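How to Clean a Matte Cream Tabletop (Without Buying Half the Store)

Filed under: Tables and Counters
2017-01-13

Most advice on cleaning matte tables comes from people who would like to sell you a spray. I have tried a good number of those sprays, I have read the labels, and I remain unconvinced that a light-colored matte top needs more than dish soap, water and two cloths. What follows is the method I use on mine, along with the parts of the usual advice I stopped following.

This is for smooth, sealed tops in cream, beige or off-white. If yours is bare wood or oiled wood, or if it's real stone, stop reading and find a page about that. Water and soap can do real harm on an unfinished surface.

What you need

Two soft cotton cloths, one for washing and one for drying
A bowl of warm water
Dish soap, plain, no lotion in it
Baking soda
A plastic card you don't care about
A desk lamp or flashlight

The lamp matters more than anything you can buy. A matte top hides smears when you look straight down at it, which is why people wipe it once, call it clean, and then wonder why it looks gray by December.

Step 1. Take everything off

Everything, including the fruit bowl. Cleaning around things leaves a ring, and on a cream top the ring shows sooner than you'd think. If there's a small heavy object that always sits in the same spot, lift it straight up. Don't slide it. Grit under the base is what makes most of the fine scratches I see on pale tables, and a scratch on a matte surface can't be buffed out. Buffing gives you a shiny scratch.

Step 2. Dry wipe first

Fold a cloth in quarters and pull the crumbs toward you, off the front edge and into your hand. Turn to a fresh side of the cloth when it gets dusty. Some guides skip straight to the wet cloth. Try that on a table where somebody had toast and see how you like the paste.

Step 3. Wash

Put a few drops of soap in the bowl. A few drops, please. The dull film people complain about is very often old soap, and the usual response to it is more soap. Wring the cloth until it no longer drips and work in straight, overlapping passes from the far edge to the near one. Circles are fine too, I suppose, but I lose track of where I've been.

Do the edges last. The front edge collects whatever comes off people's sleeves and wrists, and it will dirty your cloth for the rest of the job.

Step 4. Rinse

Change the water. Wring out the cloth again and repeat the same passes with no soap. My neighbor Jacinto Cortés thinks this step is fussy, and his table is sticky.

Step 5. Dry, then check with the lamp

Dry with the second cloth. Then set the lamp low, nearly level with the surface, and look across it from the other side. Smears show up as bands. Go over those with a barely damp cloth and dry again.

Spots that stay

Dried food: lay a warm wet cloth over it for five minutes, then push at it with the edge of the plastic card. Hold the card flat. Never use a knife.

Coffee and tea: mix baking soda with enough water to make a soft paste. Leave it on the spot for a few minutes and wipe it away without rubbing. Baking soda is an abrasive, whatever the natural cleaning crowd says, and rubbing hard can leave a patch that catches the light differently.

Pen: I've had mixed luck with rubbing alcohol on a cotton swab. Try it on the underside first. It took the ink off mine and it also took a little of the finish off a shelf I care about less.

Melamine sponges: they do work. They work by sanding. I'd keep them away from any matte top you plan to own for long.

What about the special cleaners?

I used Lodhi Matte Care for a whole bottle and Rikora wipes for over 44 days. The wipes left a lemon smell and faint streaks. The Lodhi was perfectly decent and I could not tell the result from soap and water, lamp or no lamp. Maybe your eyes are better than mine.
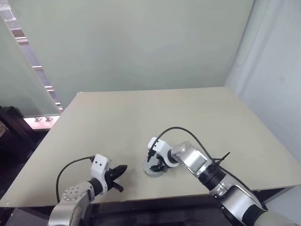
How often should a cream tabletop be washed?

Once a week is plenty for a table that gets daily use, with a dry wipe after meals. Wash it sooner if your forearm sticks.

One correction. An earlier version of this page said that a paste wax would protect a matte finish. Hjørdis Sandberg wrote in to say she had waxed hers and ended up with a shiny patch the size of a dinner plate, which took three washes to get rid of. I tested wax on a spare board and got the same thing. I've removed that section. Coasters and placemats are duller advice, but they don't need scrubbing off afterward.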